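The Second Life of a Workstation

What it takes to keep an office computer in service after its first owner has written it off

By Dagim Yilma

Friday, August 31, 2018

The workshop at Sositetti takes in desktop workstations from offices that have reached the end of a lease. Most arrive on pallets, stacked on their sides, with the power cords already lost. In the past financial year the firm received 2164 machines. Of these, 274 were classed as fit only for parts. The remainder went back out in some form, usually with more memory than they came with, a replacement drive and, in a growing number of cases, a different processor.

The processor is the part of the job that takes the most care and the least time. Cheuk-hei Yip, who runs the bench, allows 11 minutes for it, including cleaning.

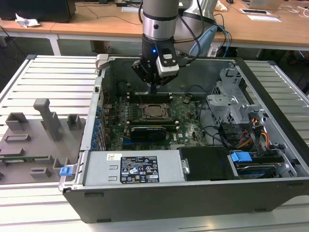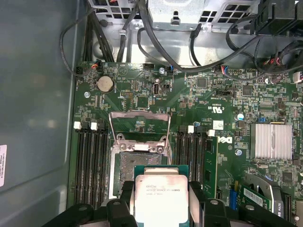 Can any processor that fits the socket be used in the board?

Fit is only the first condition. The board's firmware must also recognize the part, and the voltage regulators must be rated for its power draw. The workshop checks the board revision and firmware version against the manufacturer's support list before a processor is taken off the shelf.

The support list is where most upgrades are decided. Two boards with the same model number can differ in revision, and the earlier one may refuse a processor that the later one accepts. The revision is normally printed on the board itself, often in a corner or between the expansion slots, and has to be read with the side panel off. At Sositetti it is entered into Habte, the in-house inventory system, along with the firmware version shown at startup. If the firmware is too old, it is updated while the original processor is still installed. Doing this in the wrong order leaves a machine that will not start and cannot be updated without putting the old part back.

Once the paperwork is settled, the case is laid flat with the open side up. Gravity matters at this stage. In a socket where the contacts belong to the board, the processor is a flat package with pads on its underside, and it should be lowered straight down onto the contact field. With the case upright, the package has to be held against a vertical surface while the load plate is closed, and a slip of a few millimeters can bend a contact.

Bent contacts account for most of the boards the workshop loses at this step. The contacts are fine, springy and angled, and they sit very close together. A single one out of line may disable a memory channel without preventing the machine from starting, so the fault can go unnoticed until someone looks at the reported memory capacity and finds half of it missing. Yip inspects each socket under a low-angle lamp before the processor goes in. A good field reflects evenly when the lamp is moved. A damaged one shows a spot that brightens or darkens out of step with its neighbors.

"I would sooner reject a board with nothing in it than find out an hour later," Yip says.

Orientation is set by notches along the edges of the package and a marked corner. The processor is released only when it is level and the notches have met their keys. It should drop the last fraction of a millimeter under its own weight. No downward pressure is applied by hand; the load plate does that work when the lever is closed. The lever takes noticeable force, and people doing the job for the first time tend to stop halfway and reopen it to check. The workshop's written procedure, known as Bora after the street where the first bench stood, tells them to check before closing and then to close in one movement.

Used processors come with their own complications. Thermal compound from the previous installation dries on the metal lid and can migrate to the edges. A smear on the lid is a matter of appearance and a slightly uneven joint. The same material on the contact pads is more serious, particularly if the compound contains metal. Lids are wiped with isopropyl alcohol and a lint-free cloth, working from the edge toward the center. The underside is inspected and touched only if it needs it — fingerprints included.

Memory is refitted next. Processor and memory faults produce similar symptoms, and the procedure calls for a first start with one module in the slot the board manual names as primary. If that start is clean, the remaining modules are added in matched pairs. Boards with two banks of slots are less forgiving of guesswork than they look, as the numbering does not always run in the direction one would expect. Yip keeps a folder of slot diagrams at the bench, sorted by board, and considers it the most used item in the room.

The heat sink goes on last, with fresh compound, and its screws are tightened diagonally in stages. The machine then runs Zirach, the workshop's load test, for 2 hours. Core temperatures are logged throughout. A unit whose cores differ widely from each other is opened again, and in most cases the cause is an uneven heat sink.

Whether the work pays depends on the price of the processor. Parts from an older generation fall sharply in cost once large operators begin to retire them, and a workstation that was ordered with a modest chip can often be given the best one its board supports for less than the cost of a new drive. The point at which this happens is hard to predict. Last April the workshop bought a full tray of one model and saw the going price drop again before the tray was half used.

Yip has since gone back to buying in small lots. The remaining processors from that tray are on the shelf behind the bench, in their plastic carriers, waiting for boards of the right revision.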